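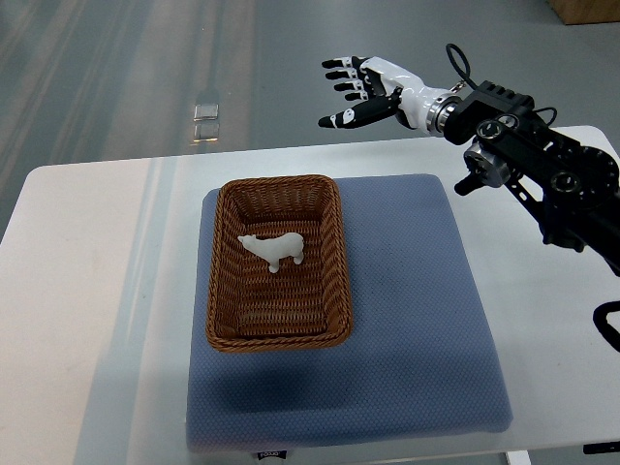
Figura 4. Mano abierta, con la palma hacia abajo, a la derecha de la cesta. El oso polar está dentro.

4.3. Comparación de los dos controladores en la tarea del oso y la cesta

De todas las tareas que probé para Skeltevico, la del oso es la que más me gusta y también la que más dolores de cabeza me dio. Sobre el papel es una tontería: hay que coger una figura pequeña que está dentro de una cesta de mimbre, sacarla y dejarla en la mesa, o bien hacer el recorrido contrario. El brazo, la mano y la posición de la base son los mismos que en el apartado 4.2, así que aquí lo único que cambia es quién manda: el controlador Bạch, que regula la fuerza además de la posición, o el Virkine, que sigue la trayectoria articular que se le da y punto (con una ganancia bastante alta, luego vuelvo a eso).

La cesta no se apoya directamente en la mesa, va encima de un cojín cuadrado azul. Lo puse así a propósito. En las tareas anteriores todo descansaba sobre una superficie rígida y me quedaba siempre la duda de si los controladores se comportaban bien o si el tablero les estaba haciendo el trabajo. Con el cojín, un empujón en el borde hunde la cesta por un lado, la levanta por el otro y el objeto de dentro se mueve también. ¡Es una manera estupenda de enterarse de lo bruto que es tu controlador! Además la cesta no va centrada, va hacia la esquina superior izquierda del cojín vista desde la cámara de la cabeza, y eso obliga al brazo, que entra por la derecha, a estirarse bastante más de lo cómodo.

El conjunto completo tiene 631 intentos. De ellos, 244 se hicieron con Bạch y el resto con Virkine. Sé que el reparto está descompensado y me habría gustado que no lo estuviera, pero la versión de Bạch que terminé usando llegó tarde y no quise mezclar en la misma tabla intentos de dos versiones distintas. Los de la versión antigua los dejé fuera del análisis. Para comparar uso siempre proporciones dentro de cada grupo, nunca totales, y cuando una categoría tiene muy pocos casos en uno de los dos lados lo digo en el texto y no saco conclusiones.

Cada intento lo registré con Orosport, que guarda en un mismo archivo las imágenes de la cabeza, las posiciones articulares y las corrientes de los motores. Un intento largo puede tener hasta 1961 muestras por canal, y los cortos bastante menos, de modo que antes de promediar nada remuestreé todas las trayectorias a una longitud común. Probé también a alinearlas por el instante de contacto y las curvas salen más bonitas, pero el detector de contacto falla precisamente en los intentos suaves – los que más me interesaban – y preferí el método aburrido.

Vamos a la aproximación. Dividí el movimiento en tres tramos: espera detrás del borde lejano de la mesa, paso por encima del cojín y descenso hacia la cesta. En el primer tramo los dos controladores son casi indistinguibles, cosa lógica, porque la mano está en el aire y no hay nada con lo que chocar. Lo único reseñable es que Virkine mantiene los dedos más quietos. Con Bạch se aprecia una oscilación pequeña en la muñeca

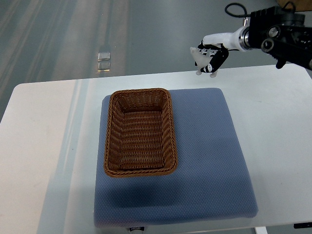 que desaparece en cuanto el brazo empieza a moverse. Al principio pensé que era ruido del sensor, estuve varios días de enero cambiando filtros y no sirvió de nada. Al final la reduje bajando el término integral cuando la velocidad deseada es nula. No se va del todo, pero deja de contaminar las curvas del segundo tramo, y con eso me di por satisfecho.

El paso por encima del cojín es donde Virkine gana con claridad. Sigue la referencia con menos retraso y llega al punto de descenso casi siempre con la misma orientación de la palma. Bạch se permite más libertad, y esa libertad se paga: hay intentos en los que la mano llega un poco girada y el pulgar queda demasiado cerca del borde trenzado de la cesta. Aquí hay que tener en cuenta que el mimbre no perdona, porque el borde es grueso, sobresale y tiene una textura en la que la punta de un dedo se engancha con facilidad.

En el descenso la cosa se da la vuelta por completo. Las paredes de la cesta están inclinadas hacia dentro, así que el hueco útil en el fondo es más pequeño de lo que parece mirando la abertura, y la mano, que es grande en comparación con el oso, roza la pared muchas veces. Cuando eso pasa con Virkine, la corriente sube de golpe, el cojín se hunde y la cesta se desplaza; lo siguiente suele ser que los dedos se cierran donde el oso estaba hace un momento. Con Bạch el roce se nota en las curvas como una meseta, la mano cede, resbala por la pared y sigue bajando. No siempre acierta después, ni mucho menos, pero la cesta se queda más o menos en su sitio y eso permite volver a intentarlo sin recolocar nada.

Me parece importante separar los dos tipos de fallo, porque en la literatura se suelen juntar en un único porcentaje de éxito y se pierde justo lo interesante. En mi clasificación llamo fallo limpio al intento en el que la mano se cierra sin coger nada y la escena queda utilizable, y fallo sucio al que desplaza la cesta fuera de la zona marcada en el plan o vuelca la figura. Bạch falla sobre todo en limpio. Virkine falla algo menos en conjunto, pero casi todos sus fallos son sucios. Si alguien me pregunta cuál de los dos elegiría para una demostración de un solo intento, diría que Virkine; para dejar el sistema trabajando una tarde entera, Bạch sin pensarlo demasiado. 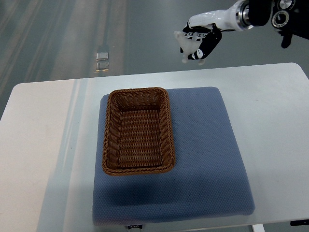

Figura 5. Mano más allá del borde lejano de la mesa, con los dedos parcialmente flexionados. La cesta está vacía.

También quise ver qué pasaba sin el oso. Los intentos con la cesta vacía sirven de control: la mano hace el mismo recorrido, baja, cierra y sube, y cualquier fuerza que aparezca viene de la cesta, del cojín o de la propia mano. Restando esas curvas de las otras se obtiene una estimación bastante decente de la fuerza sobre la figura, que de otro modo no tengo forma de medir (las yemas no llevan sensor táctil). Con Virkine la resta sale muy ruidosa, porque dos contactos con la pared nunca se parecen. Con Bạch sale mejor y se distingue sin dificultad el momento del cierre.

Hay un par de cosas que limitan todo lo anterior. La primera es la luz: el suelo gris es muy brillante y deja reflejos alargados en la imagen de la cabeza, y el estimador de pose se confundía a veces con ellos cuando la máscara de la mesa no estaba bien ajustada. Corregí la máscara a mano y repetí los intentos afectados con los dos controladores. La segunda es la ganancia de Virkine que mencionaba al principio. Usé la recomendada para este brazo, pero con una más baja los golpes contra la pared serían menos violentos – y seguramente el seguimiento en el segundo tramo también empeoraría. Hice unas pruebas sueltas en esa dirección que no incluyo en la tabla 2, porque no cubren todas las posiciones de la cesta. El barrido completo de ganancias lo dejo para el apartado 4.4, donde la tarea es más corta y se puede repetir sin perder la paciencia.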